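What happens when someone crosses a border to be safe?
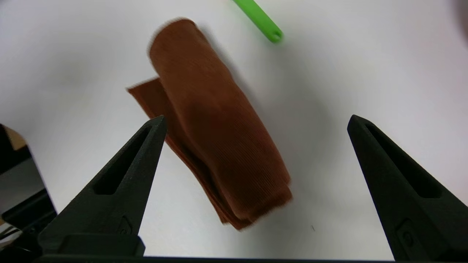

A folded piece of reddish-brown cloth on a white table.

Hi, I'm Trinh Vi, and I write about the news for kids. Lots of you have asked me about people who come to a new country asking for help, so let's have a go!

A border is the line where one country stops and another starts. Mostly you can't see it (I once stood with one foot on each side and felt very grand). Border officers check who is coming in, and they look at passports and ask questions.

Some people leave home because of war, or because someone wants to hurt them. When they ask another country to keep them safe, that's called seeking asylum. You say it "uh-SY-lum".

They might stay at a centre while officers hear their story. My friend Ashok Pal used to work at one with over 200 beds, and he says kids there mostly wanted to know when they could start school. It can take months to get an answer, even years.

Got a question about the news? Ask a grown-up to help you send it in!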